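January 22, 2020

Cold in the workshop again, so I stayed in with the laptop and the simulator. I still don't see why we are teaching a pretend arm in a pretend kitchen when the real one is lying on my bench in bits, waiting on a shoulder bearing from Gedidier. Gerardo says this saves breakages. It may. So far it has mostly saved us from building anything.

Tonight's job was the new control script, the one we've been calling Nam. The task is meant to be simple: small things off the brown board, on to a plate. I loaded the red kitchen, set the arm over to the right of the board and left both bits of pretend food on it.

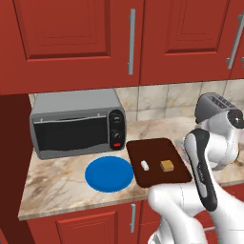 Natalina Messina wrote back within minutes that I was being unfair, that a grip which works on screen at least tells you the sums are right, and that she would sooner find a bad angle here than with a cracked finger in April. Fine. But the sums were right last time too, and the real wrist sagged the moment it had any weight on it. The simulator has never heard of sag. It has never heard of cheap screws either.

I went through the log after supper. It runs to 1,638 lines and most of it is the same warning about joint limits. Konton, the planner Gerardo swears by, took up to 410 tries to find a path on the worst runs, and then chose one that swung the elbow out over nothing for no reason I could make out. I changed the starting pose and moved the viewpoint, which helped me more than it helped the arm.
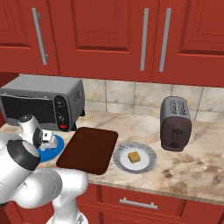
Gripper down over the blue dish, cake-like cube on the white plate.

I've no quarrel with how it looks. The marble is nicer than anything in my house. What bothers me is friction, which somebody has set to a number that suits nothing I own. I halved it on run 301 and saved that as a separate file so Gerardo can't say I spoiled his.

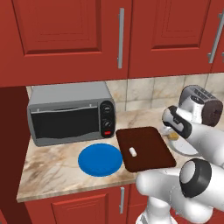
He will say it anyway. He'll want the old value back before we show the Drovico lot, and I'll want a week with the real arm first, bearing or no bearing. Must ask Gedidier about the postage. Also the bench vice needs oil, and I have lost the 2 mm hex key again.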